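Ranemus Project Report: Gripper Stop Fault
Ji-hoon Jin 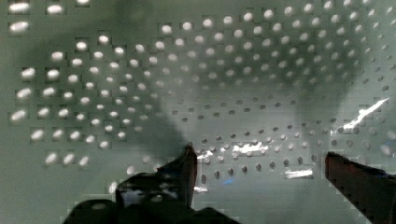 Why did the arm stop during the July runs?

The gripper cable was too short for the last wrist turn. When the wrist rotated fully, the plug moved a little in its socket and the controller lost the finger signal for a moment.

In total we logged 612 pick cycles, and the fault came 15 times. At first I suspected the Plernetti driver board, and I changed it – the fault stayed. After this I routed the cable again with a longer loop and limited the wrist angle in the software. The emergency stop worked correctly each time. A test with the full angle is still open.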